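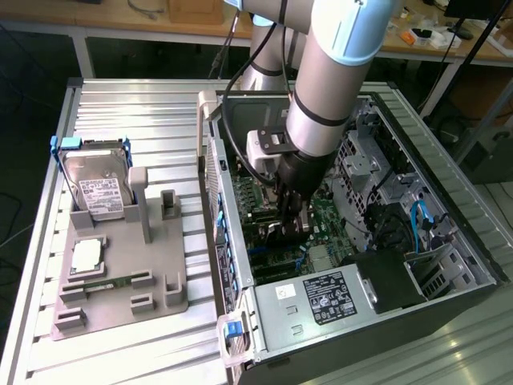

An open tower on its side, with the green motherboard showing.

Home | Shop | Parts | Contact

Londstead Memory Kit, 4 sticks

We put this kit together for folks who love their old desktop and just want it to feel a bit less sluggish - and goodness, there are a lot of you! Marlene Toledo checks every stick before it goes in the box, and we pack a cleaning cloth and a printed guide (big type, plain words). Please look up your board's memory type first, or write and we'll gladly help. Returns are fine for 60 days.

Item 1022 | 40 shares
© Londstead | Back to top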